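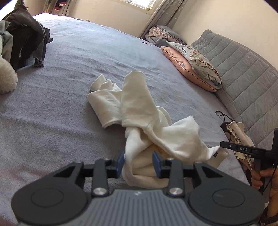
Lino Marras: Kneath는 계약서에 '성공'이 뭔지 적어 주기 전까지는 돈 내지 마세요. 저는 그 단어 하나로 한 달을 싸웠습니다.

## 옷 정리 학습 서비스 Kneath, 써 보신 분 계신가요

**Marisa Zuccaro**

작은 의류 수선·보관 업체에서 일합니다. 사장님이 Flolirby에서 파는 Kneath 패키지 소개 자료를 받아 오셨는데, 저는 영 미덥지가 않습니다.

내용은 이렇습니다. 우리 쪽 사람이 손에 드는 그리퍼로 옷을 집고 펴고 개는 작업을 하면, 그 기록을 Flolirby가 가져가서 나중에 로봇 팔에 올릴 모델로 만들어 준다는 겁니다. 기본 조건은 작업 3,000회에 납품까지 4주. 장비는 포함이 아니고, 호환되는 걸 우리가 따로 구해야 합니다.

제가 걸리는 건 옷이에요. 소개 영상에는 빳빳한 셔츠랑 수건만 나옵니다. 저희는 니트가 많습니다. 꼬이고 겹친 채로 들어오는 흰 니트는 사람 손으로도 어디가 밑단인지 한참 더듬어야 하고, 손가락 두 개짜리 그리퍼로 하면 겹친 데를 한꺼번에 집기 일쑤입니다. 침대처럼 푹신한 데서 하면 더합니다. 영업 담당은 "다양한 소재 지원"이라고만 하고, 니트 결과를 보여 달라니까 답이 없네요.

이 정도면 거르는 게 맞을까요, 아니면 제가 너무 까다로운 걸까요? 비슷한 걸로 Zasen도 있다던데 그쪽은 견적을 아직 못 받았습니다.

---

**Thomas Morelli**

까다로운 거 아닙니다. 작년 3월에 같은 패키지를 계약해서 끝까지 가 봤습니다.

횟수부터 따져 보세요. 3,000회가 옷 한 종류 기준인지, 전체를 합친 건지가 견적서에 안 나와 있을 겁니다. 저희는 5종을 섞었다가 종류마다 기록이 모자란다는 말을 납품 직전에 들었고, 추가 작업은 당연히 유료였습니다.

둘째로 실패한 기록을 누가 거르는지요. 두 겹을 같이 집은 건 버리는 게 보통인데, 버린 것도 횟수에 들어가느냐가 문제입니다. 저희 계약에서는 들어갔습니다. 니트라면 여기서 손해가 꽤 날 겁니다.

사람 품도 소개 자료에는 빠져 있습니다. 양손에 그리퍼를 하나씩 들고 하면 혼자서도 되긴 합니다. 그런데 옷을 다시 헝클어 놓고, 이름 붙이고, 파일 확인하는 시간이 따로 들어요. 저희는 2명을 붙였는데도 일정이 밀렸습니다.

결과물은 수건은 쓸 만했습니다. 후드 달린 옷은 못 썼고요. 니트는 안 해 봐서 모르겠습니다.

계약 전에 니트 몇 벌만 골라서 시험 작업을 해 달라고 하세요. 뭉치 상태에서 시작하는 걸로요. 펴 놓고 시작한 시연은 그쪽 작업과 별 상관이 없습니다. 거절하면 저라면 안 합니다.

---

**Dirceu Frota**

Zasen이 더 싸요. 써 본 건 아니고 가격표만 봤습니다. 요즘 이런 거 다 비슷하지 않나요?

---

**Corrado Lo Presti**

윗분, 안 써 보셨으면 추천은 좀...

Thomas Morelli님 글에 하나만 보탭니다. 기록 소유권 조항 꼭 읽으세요. 제가 본 Kneath 계약서에는 고객이 만든 기록을 Flolirby가 다른 고객 모델에도 쓸 수 있다고 되어 있었습니다. 우리 인건비로 모은 자료인데 할인도 없습니다. 빼 달라고 하니 빼 주긴 했는데, 먼저 말하기 전에는 안내가 없었어요.

그리고 사람 사는 방이나 손님 물건이 있는 데서는 작업하지 마세요. 그리퍼에 달린 카메라는 옷만 찍지 않습니다. 벽이고 창문이고 옆에 쌓인 빨래고 다 들어갑니다.

---

**Marisa Zuccaro**

답변 감사합니다. 오후에 니트 시험 작업이 가능한지 메일로 물어봤더니 "내부 검토 후 회신"이라고만 왔습니다. 소유권 조항은 사장님도 모르고 계셨네요. 일단 서명은 미루기로 했습니다.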